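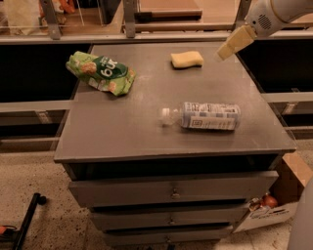
Figure 4. Bag, sponge and bottle on the cabinet top, top drawer pulled out.

Case 2: Missed grasp on a clear bottle

Read before the lab. The log comes from the Calirov cell at Hallport, run 797, supplied by Roy Dobson.

The arm was told to pick up the bottle and place it in the top drawer. The depth sensor returned almost nothing for the clear neck and shoulder, so the planner used the label as the whole object. The fingers closed off center and the bottle slipped out. The controller never checked finger width after closing. It reported a good grasp and carried on to the drawer with an empty gripper. The operator pressed stop about 14 seconds later.

Fault class: undetected grasp failure. No injury, no damage.

For discussion:
Where in the sequence should the width check go?
What should the arm do if the check fails with the drawer still open?
Would the same fault show up with the sponge?

Written answers go to Poul Sveinbjörnsson. Bring a printed copy of the log.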